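Pipe-and-panel racks: what I do now, after too many wobbly ones

8 January 2019

Filed under: Workshop, Storage, Small Jobs

I got a nice pile of mail after the shoe rack post, most of it asking the same thing: how do I keep those white plastic pipe racks from leaning like a tired fence? So I'm writing it all down in one place. I've put together more of these than I care to admit (our back porch, the laundry, two for my sister, one for the potting bench) and I've made pretty much every mistake there is to make with a push-together corner.

If you haven't met this kind of thing, it's a frame of plastic pipes with corner fittings, some sort of panel stretched flat across it to make a shelf or tray, and uprights that hold one level above the next. Mine came as a flat kit from Paren, except for the potting bench one, and that was pipe I cut myself. The tips are the same for both.

Cover the table first

I used to build on the bare floor and then wonder where the black scuffs came from. White plastic picks up everything! Now I throw a cover over the work table before I open the box. An old vinyl tablecloth is great, and so is a plastic drop sheet. Dark is better than light if you have the choice, as white fittings on a white sheet just vanish and you'll be patting around for that last elbow like you've lost a contact lens.

Don't bother ironing out the creases or pulling it tight. A few wrinkles are your friend here, they stop the short bits of pipe from rolling off. What you do want is for the sheet to hang over the front edge a little, so that you're leaning on it and it can't creep away from you when you push.

Sort before you push

Tip everything out and make piles by length. My biggest kit had 35 pieces, and two of the pipe lengths were so close that I built the whole bottom level with the wrong ones and had a shelf shaped like a kite. Stand the pipes up next to each other on the table and you'll see the difference right away. Lying down you won't.

Fittings go in their own piles too. Corners in one, T-shaped ones in another. Then look inside each one for a bit of leftover plastic from the mold. If there is some, a fingernail or the end of a teaspoon takes it off, and the pipe will go all the way in.

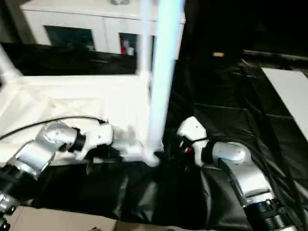 The other thing I wish I'd learned sooner is that the uprights want to go in last. It's so tempting to stand one up early because then it looks like you're getting somewhere (I still catch myself doing it), but a tall pipe standing on its own is a lever. Every time you bump it, it works the joint at the bottom a little looser. Get the flat part square and tight, and then go up.

Getting the flat part square

Lay the four sides out with their corners before you push anything home. Seat each joint halfway, all the way around, and then go around again and push them in fully. If you finish one corner completely and then move to the next, the last pipe never wants to go in, and you end up bending things and using language.

To check for square, measure from corner to corner, then the other two corners. If both numbers match you're done. No tape? A piece of string works fine, just pinch it at the length and swing it across to the other pair. My panels are stretchy enough to forgive a small error, but a stiff one will buckle in the middle and you'll see that buckle every single day.

For the panel itself, slide it on loose at all the edges and work the slack toward the outside with the flat of your hand. A cloth one can have a few ripples in it on day one. They pull out once there's weight on the shelf. If yours came folded and has sharp lines, leave it over the shower rail during somebody's nice long hot shower.

Pushing without hurting your hands

Stiff joints are the main reason people give up. Here's my order of attack:

Twist while you push. Straight pushing gets you about halfway and then your wrists give out.

Wipe the end of the pipe with a damp cloth. A tiny smear of dish soap is okay on the really mean ones, but it does stay slippery for a day or so, so don't load the rack that night.

Rubber gloves, the kitchen kind. They grip so much better than bare hands.

If it still won't go, a rubber mallet with a folded towel in between. Light taps! I cracked a corner on the Ruawai one with a regular hammer and had to wait 17 days for a spare.

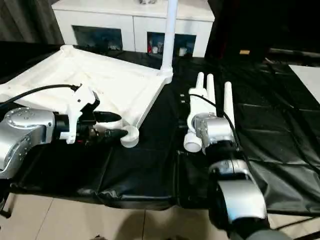

When you're fitting an upright into a T, lift that side of the frame up a little off the table so you can get your other hand underneath. Pushing down on a fitting that's flat on a padded surface feels like it's working, but half your effort goes into the padding. Hand under, hand over, and squeeze them together. Then set it back down and look at the pipe from two sides to see if it's straight. I line mine up against the door frame.

If the whole thing wants to skid around, turn it so that a corner points at your belly. You can brace that corner against yourself and push away from you. It feels silly and it works really well.

Long pipes are much easier with a second pair of hands, one to hold the frame steady and one to push. If you're on your own, a bag of rice laid across the near side does a decent job. I've used a sack of potting mix too, and then vacuumed for a while.

A few odds and ends

Glue: I don't. Every rack I own has been moved or changed at some point, and a glued one can't be.

Wobble: if it's got four legs and one is short, it's nearly always a pipe that isn't seated. Give each one another twist before you start stuffing cardboard under a foot.

Weight: heavy stuff goes on the bottom. I keep 6 paint cans on my lowest shelf and only towels and seed packets above.

Cleaning: warm water and a bit of baking soda on a sponge. I tried the Farkevar cream cleaner last August and it left the fittings dull, so that's gone back under the sink for the tub.

Spares: keep any extra fittings in a zip bag and tie the bag to the back of the rack. You will never find them otherwise.

Next time I'm doing the closet under the stairs, so send me your worst closets.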